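I got to the Bestville robotics club at 11 in the morning with a coffee in each hand, and both went cold before I'd finished either. That's the kind of place it is. You walk in meaning to watch for a minute, and then a teenager is explaining thread sizes to you and you're nodding along like you know!

The club has 15 members this year and one big project, which they call Zanari. It's a two-handed job: a pair of grippers has to pick things up, turn them over and set them down again without dropping anything. For now the students work the grippers by hand, and every try gets recorded. They want some 3000 good tries before the August meet in Güneş, the next town over, where Bestville came second last year (and they haven't stopped talking about it).
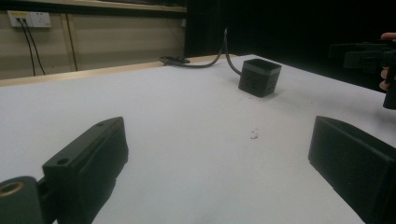 So do you need to know how to code to join? Most of the members couldn't write a line when they started, and they picked it up from whoever was sitting next to them.

I had a turn myself, and I was terrible. You'd think squeezing a handle would be easy, but your wrist wants to twist when it should stay level, and the two grippers have to stay out of each other's way. My partner, who is maybe 14, was very polite about it. "You're doing it like you're scared of the table," she told me - and she was right.

The parts budget comes from Fuvedex, a small machine shop on the edge of town, which also lets the club use its drill press after closing. I asked whether they'd win this time. One kid shrugged and went back to untangling a cable.

Recent stories
Bestville's night market is back
Learning to weld at 60
The bus driver who builds kites
Where to eat in Güneş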